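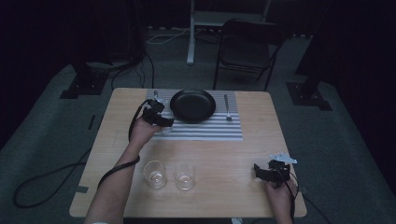
*Table 4, carpeted side. Plate and striped placemat in position, two tumblers still on the bare wood.*

**Dining room walk-through, Rennie House, December**
Checked by: Morag Cairns
Copy to: Sreekumar Gounder, Euan Hepburn

I was asked to use the new Prorgate form, so I have. I'm not convinced it measures safety, but the boxes are filled in.

## Tabletop

- [x] **Surface free of splinters and raised grain.** Pale wood, fine grain, no complaint. The form wants a "smoothness score" out of 10. I ran my palm over it and left the score blank.
- [x] **Table stands level.** Leaned on all four corners. No rock.
- [ ] **Edges rounded or protected.** The front edge is squarer than I'd like at hip height. Euan says it passed last time. I'd like to see who passed it.

## Place setting

- [x] **Placemat lies flat.** Gray and white stripes, no curling corners on the day. Ask me again after a month of being wiped down.
- [x] **Plate sits fully on the mat.** Black, raised rim, matte. The supplier's sheet claims 2,000 washes without chipping. I have read sheets like that before.
- [x] **Fork to the right of the plate.** Tines away from the diner, as the layout card says. Why the card puts the fork on the right is a question for whoever wrote it.
- [ ] **Glassware on the mat before guests sit down.** Two clear glasses near the front edge, side by side, on the wood. That's where a sleeve catches them. Move them up beside the plate, or change the card.
- [ ] **Glasses matched.** One is a little taller than the other. Small thing, but item 13 says matched, and either we mean it or we strike it.

## Floor and access

- [x] **Carpet flat under and behind the table.** Gray, no lifted seams that I could find with my shoe.
- [ ] **No cables where people walk or sit.** Not passed. One drapes toward the near-left corner and another goes down past the right edge toward the floor. Clear both before service.
- [ ] **Chairs checked and tagged.** Tag 691 is in the log twice. One of those entries is wrong, and I won't sign for either until it's fixed.

## Result

Passed with four open items on the table and floor, plus the chair log. Ishbel Lindsay has the layout card and can settle the fork and the glasses. The form has a space for "overall confidence" — I wrote "fair" and I think that was generous.

Recheck before the 10 a.m. setup. Initials: MC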